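Suvgate Under-Desk Drawer Unit: Set-up Guide
Section 2. Fitting, first use and care

Read this section before picking up a screwdriver. Henrik Hollmann, who wrote the first edition, put it at the back, and our returns shelf filled up accordingly.

2.1 Before you start

1. Clear the desk. The instruction includes the mug.
2. Turn the desk upside down on a rug or blanket. You can fit the unit lying on your back underneath, but you will be holding the screws in your teeth and you will want to sneeze.
3. Measure the thickness of the desktop. It must be at least 19 mm.

CAUTION: The screws supplied are made for a desktop of 19 mm or more. In a thinner one they will come out of the top, and you will own a desk with spikes.

2.2 Fitting the runners

1. Hold the paper template against the underside of the desk with the word FRONT facing the front. People have found other ways.
2. Mark the holes in pencil and take the template away.
3. Screw in both runners loosely, then slide the drawer in and out until it moves freely.
4. Tighten the screws by hand. Power drivers are quick, and so is stripping a hole.

NOTE: If the drawer sticks at the halfway point, the runners are not parallel. Loosen the rear screws and go back to step 3. Waxing, swearing and leaning on it have all been reported to us as remedies.

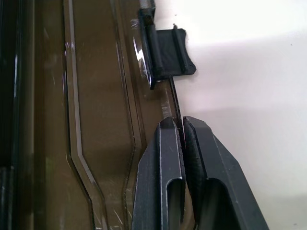
2.3 Cleaning

Wipe the drawer with a damp cloth and a drop of washing-up liquid, then dry it. Leave scouring pads and cream cleaners in the kitchen. Tinted plastic is poor at keeping secrets, and fine scratches show up on it as short whitish streaks, brown plastic included. They will not polish out with toothpaste, whatever your brother-in-law has read. On panels with moulded ridges, wipe along the channels with a soft brush or a cotton bud, as crumbs settle there and stay for years.

2.4 Loading

1. Put heavy things at the back.
2. Keep the total under 2 kg. A stapler is fine. A collection of staplers is a matter for a cupboard.
3. Close the drawer before you turn the desk the right way up. See also: common sense, not supplied.

CAUTION: Do not use the open drawer as a footrest or a step.

2.5 Spare parts

Runners and screws are sold in sets under part number 37. Write to Zihan Shi at the Griltden office and say which side has failed, left or right, as seen when sitting at the desk.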